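Home cooks wanted for a community recipe-testing group in Haltesville

Posted 2026-07-01

Hi there! I'm putting together a cookbook of weeknight suppers from Haltesville and the farms out toward Zulldale, and I need people to cook from it before it goes anywhere near a printer. If you have a stove, a few free evenings and opinions about food, please read on.

A bit of background. I wrote a supper column for a small newsletter for years, and readers kept mailing me their own recipes -- on index cards, on the backs of envelopes, one on a paper towel that I still have. I picked out 54 of them for the book. They're good recipes, but most were written by people who already knew how to make them, so they say things like "bake until it looks right" or "add the usual amount of broth." I've cooked every one in my own kitchen. My kitchen knows my habits, though, and so do I, and I need to find out what happens in yours.

I'm looking for 14 testers. You do not need any training. I'd love a real mix: people who cook every night, people who mostly heat up soup, parents with picky kids, somebody with a terrible oven (I know you're out there!). The one thing I can't use is a person who never follows a recipe. I'm like that myself most days, so no hard feelings, but for this I need you to do what the page says even when you're sure it's wrong, and then write and tell me it was wrong.

Each tester gets five recipes, sent by email in one batch. You cook each one once, on whatever night suits you, and fill in a one-page form. The form asks how long it took from the first chop to sitting down, what you had to look up, what you couldn't find at the store, and whether you'd make it again. Blunt is fine. "My husband ate cereal instead" is a perfectly useful answer, and I've had that one before.

I need all the forms back by the end of October. That sounds far off now, but summer disappears on me every year, and a few of the recipes want vegetables that are best while the farm stands are open. The stuffed pepper recipes especially -- there are more of those than I expected, and no two people agree on whether the rice goes in cooked or raw.

About money. I can pay back your groceries up to the limit listed on the sign-up sheet, so keep your receipts, and a phone picture of them is fine. I can't pay for your time, and I want to be clear about that up front. You'll get a copy of the finished book and your name in the back if you want it there. The print run is 2,000 copies through Thygesen, the little press over in Tiltby, so you may well run into your name at the library.

If you have allergies or there's food you don't eat, tell me when you write and I'll match you with recipes that work. There's a decent pile of meatless ones. Gluten-free is harder, but I have enough for a couple of people.

To sign up, send me a short note through the contact form on this page. Tell me who you cook for, what kind of stove you have, and the last thing you made that you were proud of. I'll answer everyone, though it may take me a week or so in the busy stretches. Sign-up stays open until all the spots are filled.
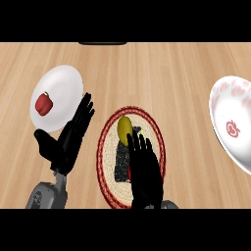 Oh, and if you can't test but have a recipe your family fights over, send that too. This book is full, but I'm already keeping a folder for the next one.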